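Demonstration gathering (robot learning)

Demonstration gathering is the making of recorded examples from which a robot arm is expected to learn a job. A person steers the arm, the recorder runs, and the result is called an episode. In simulated work the table, the arm and the small things on it are all rendered, so at least nothing rolls under a cabinet.

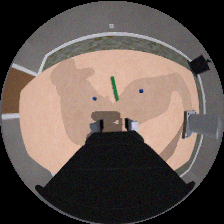 Practice

An episode begins with a layout, often a modest one: a green stick, two small blue pieces and an open gripper. The operator carries out the task, the layout is changed, and the operator carries it out again. Fluvari, a simulated tabletop set built at Vuvville, asks for up to 1,000 episodes per task. Its operators work in shifts of 2 hours, a limit adopted after the quality of Thursday afternoons was examined.

Discards

Episodes are dropped for stalls, collisions and long periods of apparent thought. The first Fluvari release kept 361. The later Mfaume set also keeps failed grasps, under a separate label, and has no shortage of them.

Variation

Lighting and shadows are commonly altered between episodes so that the learner does not mistake a dark patch for an object. The Gallden guidelines list 8 such settings, the last of which is "other."

See also: Teleoperation; Imitation learning; Wrist camera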